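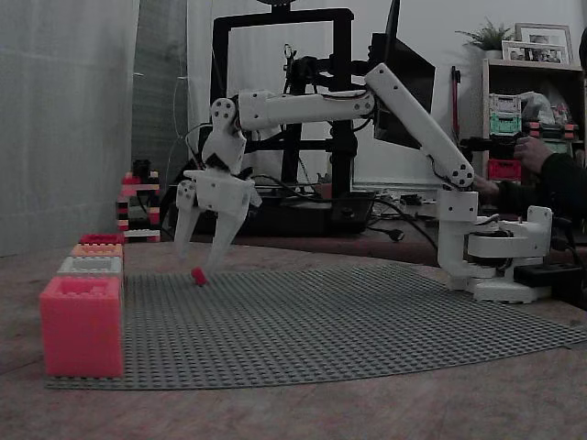 Qui sommes-nous ?

Haverdale est une petite maison qui trie, complète et remet en circulation des briques LEGO d'occasion. Dit comme ça, on imagine un métier. Nos familles, elles, parlent toujours d'une phase.

L'affaire a commencé avec un carton acheté dans un vide-grenier, vendu comme « complet ou presque ». Le presque était généreux. Il a fallu trois soirées pour remonter un château sans pont-levis, et une quatrième pour admettre que les charnières venaient d'un autre modèle. Le carton suivant était déjà commandé.

Ce que nous faisons

Nous rachetons des lots en vrac, au kilo, dans l'état où les greniers nous les rendent. Tout est lavé à l'eau tiède, séché à plat, puis trié par forme, et seulement ensuite par couleur. Les partisans du tri par couleur d'abord sont les bienvenus chez nous, à condition de retrouver une plaque 1x2 rouge dans un bac de pièces rouges avant l'heure du déjeuner.

Notre catalogue tient en 208 références de tri et plus de 500 lots préparés, du sachet de dépannage au bac familial. Les grandes plaques de base grises partent les premières. Les blanches jaunissent, nous le signalons sur la fiche et baissons le prix.

Les ateliers

Le mercredi après-midi, la salle Dalen accueille 9 enfants autour de la grande table. Chacun reçoit une plaque, un bac et un thème volontairement vague (« une gare, mais en vacances »). Les adultes peuvent rester s'ils s'engagent à ne pas redresser les tours. Cette clause est la seule du règlement à avoir été écrite en gras.

Le service Notska

Il vous manque une pièce, une seule, et la notice ne pardonne pas. Envoyez-nous le numéro du modèle et celui de la page où tout s'est arrêté. Nous gardons en réserve 300 pièces parmi les plus souvent avalées par les aspirateurs.

Et Gririmon ?

Gririmon est le bac des inclassables : roues orphelines, demi-figurines, morceaux d'une marque que nous ne citerons pas. Il est en vente libre, à la poignée. Ni repris, ni échangé.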